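Kitchen Help > Spices > Storing and Grinding
Ask | Browse | Unanswered | Log in

Can I grind whole cardamom pods, husk and all?
I've just bought 200 g of green pods and I'm thrilled with them! Do I shell them all first? 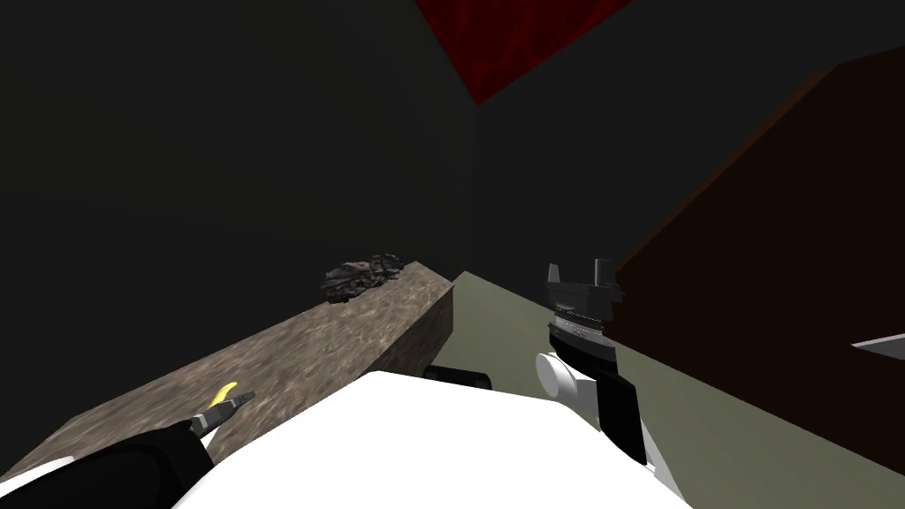
It's for buns, so I'd like it fairly fine.
Kestley

Faraji Gachanja
Shell them for baking -- the husks stay stringy. Crack the pods lightly and the seeds tip straight out.

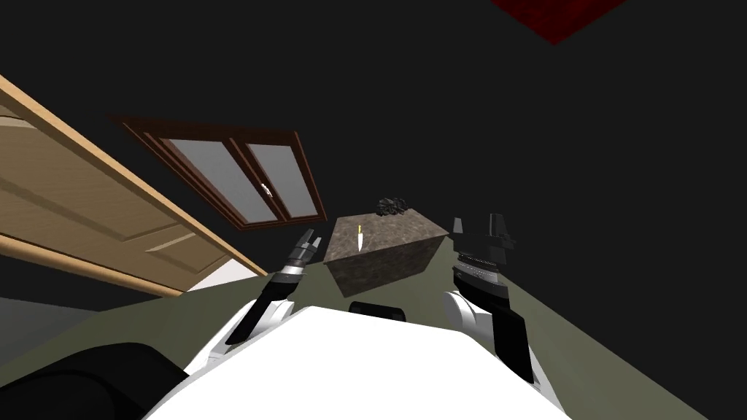 Grind only what you need, as the smell fades so fast. Lovely stuff! Save the husks for tea.

Jallen
I do mine whole for curry, never had a problem.
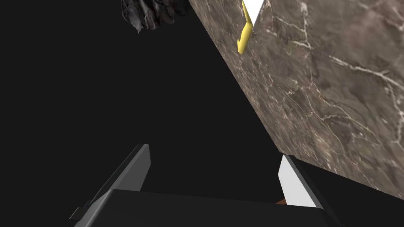

Sieve it after though. 2 goes in the grinder.

6 comments | 716 views | Share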